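Chapter 4
Sharing the Table: Trading and Bargaining in Board Games

Before you read

Think of the last time you swapped something with another player in a game. Who asked first? Did you feel you got the better end of it? Keep that trade in mind, as we will come back to it later in the chapter.

4.1 Why trading changes everything

Up to this point we have looked at games where each player mostly minds their own business. You roll, you move, you build, and the other people at the table matter chiefly because they might get somewhere before you do. Now we come to my favorite part of the whole subject! Once a game lets players trade, the table gets loud. People lean in. Somebody who has been losing for an hour suddenly has the one card everyone wants, and for a few minutes they are the most popular person in the room.

Trading games are wonderfully simple to describe. Each player holds some things and wants other things. The rules say what may be swapped and when. Everything else (the price, the promises, the begging, the bluffing) comes from the people playing.

We will use one game throughout the chapter so that the examples fit together. It is called Wamik, and it plays with 4 people. Each player runs a stall in the market town of Rustitz and tries to fill orders for customers. An order might call for two salt, one cloth and a lamp. Goods come from a face-down deck, so you rarely draw what you need, and that is where your neighbors come in. 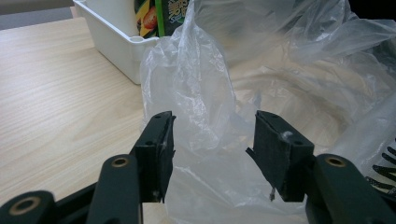
A turn in Wamik has three steps. First you draw two goods cards. Then you may trade with anyone who is willing, as many times as you like. Last, you may fill one order and collect its coins. The first player to reach 200 coins wins at once, even if other players have not had their turn in that round.

Notice that trades must include the player whose turn it is. Two other players can't make a side deal while they wait. It's a small rule, but it does a great deal of work, and we will see why in Section 4.3.

4.2 What is a thing worth?

Suppose you are holding three lamps and no cloth. A lamp has a value of 7 coins printed on its card, and so does a cloth. Is a one-for-one swap fair?

On paper, yes. At the table, it depends. If a single cloth would let you fill a large order this turn, that cloth is worth far more to you than 7 coins, and your third lamp may be worth next to nothing. The player across from you may be in just the opposite spot. Both of you can walk away from the same trade better off, and this is the happy little engine that makes these games run. We call the number on the card the printed value, and what the card would do for you right now the table value.

Printed value stays the same all game. Table value can jump up and down from turn to turn, and it is different for every player. Good traders keep an eye on the table value of a card for the other person as well as for themselves. Look at which orders your neighbors have face up. Remember what they asked for last time and didn't get. If a player has turned down salt twice, they probably have plenty of it!

New players often make one of two mistakes here. Some refuse every trade that helps anyone else, and then sit with a fat hand of goods and no coins. Others say yes to everything because they like to be friendly, and are puzzled when the player to their left wins. With four players, a trade that helps you and one other person leaves two people behind, so a deal can be well worth making even when your partner gains slightly more than you do. The exception is a partner who is about to win. Check the coins before you shake hands. 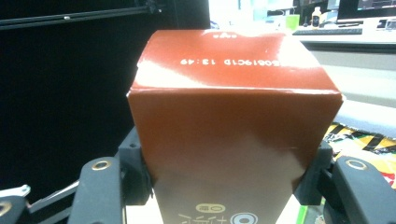 4.3 Promises and the Sheikh card

So far we have talked about goods that change hands on the spot. But what about "give me the lamp now and I'll give you my next cloth"? Some rule books forbid this. Some allow it and make the promise binding. Wamik allows it and does not make it binding, so you are free to break your word, and your friends are free to remember.

There is a single Sheikh card in the deck, and it shakes all of this up. Whoever holds it may play it to make one promise binding, with either player's goods as the penalty. People will pay surprising amounts for it late in the game. In an older cousin of the game, Tullulard, every promise is binding from the start, and the mood at the table is much calmer. I enjoy both, though I laugh more at Wamik.

Try it yourself

Play one full game of Wamik with trading as written. Then play again, but allow any two players to trade at any time. Write down which game took longer, who traded most, and whether the person whose turn it was felt left out. Bring your notes to the discussion of turn order in Section 4.4.

Words to know: order, printed value, table value, side deal, binding promise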